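Recovery of the Ball After Set Pieces in Amateur Football: A Video Coding Study

6 November 2024 | Guadalupe Tapia

8 min read

1. Background

Work on set pieces usually stops at the first contact. A corner is coded as a goal, a shot, a clearance or a foul, and the next event is treated as open play. At amateur level this leaves out much of what matters. Clearances are short, the second ball often drops inside the defensive third, and the side that reaches it first tends to keep the pressure on for another phase. The project looked at who wins that second ball after corners and wide free kicks, and whether the placing of players at the edge of the penalty area has any bearing on it.

Two clubs agreed to let their matches be coded. Reltik play a back four and defend corners with zonal marking along the six-yard line. Inell mark man for man and leave one forward on the halfway line. Both play on the same ground, so pitch width was the same for every home match in the sample.

2. Material

The sample consists of 200 set pieces, taken from home matches only. Away matches were filmed by the opposing clubs at differing heights and were dropped in August, before coding began. A set piece was included if it was delivered into the penalty area from wide of it and if the ball stayed in play after first contact. Short corners were included when the cross followed within two passes. Throw-ins were excluded, although Inell have a player who can reach the near post from a throw and a separate study of these would be possible.

Each set piece was coded from a single fixed camera behind the main stand. The far touchline is distant in this footage and shirt numbers there are not always legible. Where a player could not be identified, only the team was entered.

3. Coding scheme

Five fields were recorded: delivery type (inswinging, outswinging, flat), zone of first contact, team making first contact, zone of the second ball, and team winning the second ball. The penalty area and the strip in front of it were divided into nine zones. The strip extends to 75 per cent of the distance between the goal line and the centre circle, which was wide enough to hold almost every clearance that was not sliced out of play.

A second ball was counted as won when a player made two consecutive touches or completed a pass. A single header back into the box was not counted as a win and the sequence continued until one of the two conditions was met. This rule was changed once. The first version accepted any touch, which gave high values for both sides and told us little.

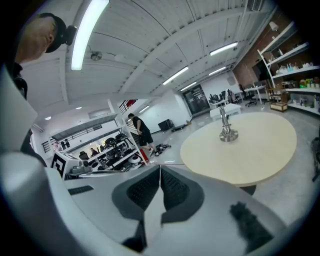 Agreement between coders was checked on 50 set pieces drawn at random from the full sample. Both coders worked from the same clips with no access to each other's sheets. Disagreements were mostly about zone, in particular the boundary between the penalty spot and the edge of the area, and were settled by watching the clip again at half speed. Agreement on the team winning the second ball was good enough for the field to be used without further changes. Agreement on delivery type was weaker. Flat deliveries were confused with outswinging ones when the ball was struck from the far side, and the two categories were merged for the analysis.

4. Results

Reltik won the second ball more often than Inell when defending. The difference was clearest after inswinging corners, where Reltik's zonal line tended to head the ball straight out and two midfielders were already waiting at the edge of the area. Inell's markers followed their opponents towards goal and left the strip in front of the area thinly covered. Where Inell did win the second ball, it was usually in the wide zones, after a header glanced on towards the far side.

When attacking, the two sides were close. Inell gained slightly more second balls from free kicks than from corners. Reltik showed no such difference.

Placing a second player at the edge of the area was associated with more defensive recoveries for both clubs. A third player added very little. In several sequences the third player stood within a few metres of the second and both went for the same ball.

Leaving a forward on the halfway line did not lead to many counter-attacks. Inell's forward received a direct clearance in a small share of cases and was usually outnumbered. Opponents kept two defenders back in response, and this may be of some value in itself, but the scheme has no field for it.

5. Comparison with earlier work

The zone layout follows that of Hervieu, a student project from the previous year which dealt with goal kicks. Hervieu used 2000 events and could therefore report results by individual zone. The present sample is too small for this, and zones were grouped into central and wide before any comparison was made.

6. Limitations

Two clubs on one pitch do not allow general statements. The back-four side and the zonal side are the same side, so the effect of marking system cannot be separated from the effect of the players. Wind was not recorded. The ground is exposed at the southern end and several deliveries there held up noticeably in the air.

Clips were cut in Brisura, a small script written for the course, which places the start of each clip four seconds before the kick. For short corners this was sometimes too late, and those clips were recut by hand.

7. Further work

The next step would be to code away matches with a portable camera at a fixed height and to add a field for the number of attackers kept back. Throw-ins into the area should be coded on the same scheme. The coding sheet and zone diagram are kept with the course materials.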